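4.3 Transfert des œufs et rangement de la barquette

La présente section s'applique à la dînette d'apprentissage Skilto et à la barquette transparente à 15 alvéoles. Pour le montage du plateau Skarero, se reporter à la section 3.

Préparation

1. Dégager une surface plane d'au moins 94 cm de large.
2. Poser la barquette à plat, grand côté parallèle au bord de la table.
3. Placer le bol derrière la barquette. Laisser 6 cm entre les deux pour pouvoir saisir les œufs de la rangée arrière.
4. Disposer les couverts à l'écart de la zone de transfert.

Remplissage

5. Commencer par la rangée arrière, puis la rangée centrale, puis la rangée avant.
6. Présenter chaque œuf à la verticale au-dessus de l'alvéole et le relâcher au contact du fond.
7. Ne pas appuyer sur la coquille. Un œuf de gros calibre dépasse de ses voisins ; cette position est normale.
8. Terminer par l'alvéole d'angle avant gauche.

Attention : ne jamais soulever la barquette pleine par un seul angle. Le plastique fléchit et les œufs se déplacent.

Remarque : à 40 cm de hauteur libre au-dessus de la table, le geste reste possible sans heurter les œufs déjà en place.

Contrôle avant fermeture

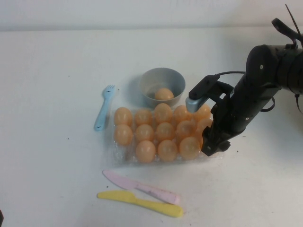
Le contrôle du remplissage s'effectue rangée par rangée, de l'arrière vers l'avant. Une alvéole libre se repère à ses nervures transparentes et aux reflets blancs du fond, comme à l'angle avant gauche, où il manque le quinzième œuf. De légers plis le long du bord avant ne gênent pas la lecture.

9. Compléter l'alvéole libre.
10. Vérifier qu'aucun œuf ne repose sur une nervure.
11. Reporter le résultat sur la fiche Wan, ligne 165.

Si un œuf bascule à plusieurs reprises, le changer d'alvéole. Ne pas caler avec du papier.

Rédaction : Pirmin Zaugg, Stetdale. Version du 2024-02-11.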